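Section 2. Setting up the mouse and pad

Before you start, clear the part of the desk where the pad will go and wipe it down. Let it dry.

1. Lay the pad flat with the printed side up. It can sit at an angle if that suits your arm.
2. Press the corners down. A new pad may need 17 hours under a heavy book before it stays flat.
3. Set the mouse on the pad with the cable end pointing away from you.
4. Run the cable straight off the far side of the pad — do not loop it under the mouse.

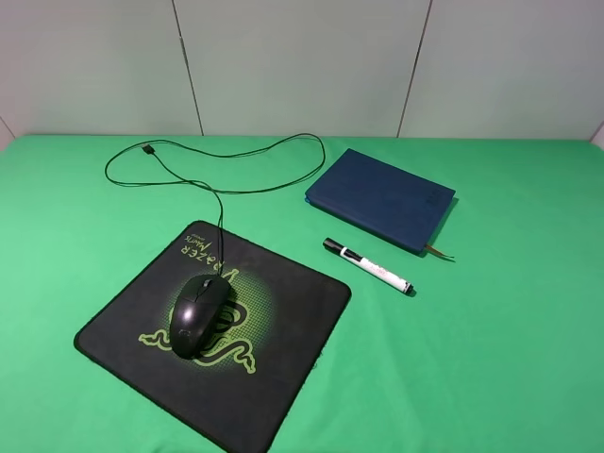
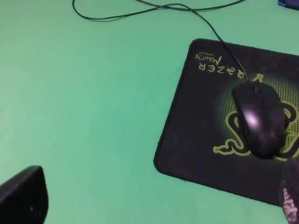

Fig. 2. Wired mouse on the pad, over the snake logo.

5. Plug the cable into a free USB port and wait for the pointer to respond.

Note: Lint on the surface can be lifted with tape or a soft brush.

Caution: Do not iron the pad or put it in a dryer. Heat can loosen the backing.

If the pointer skips, see Section 4, Pointer Problems.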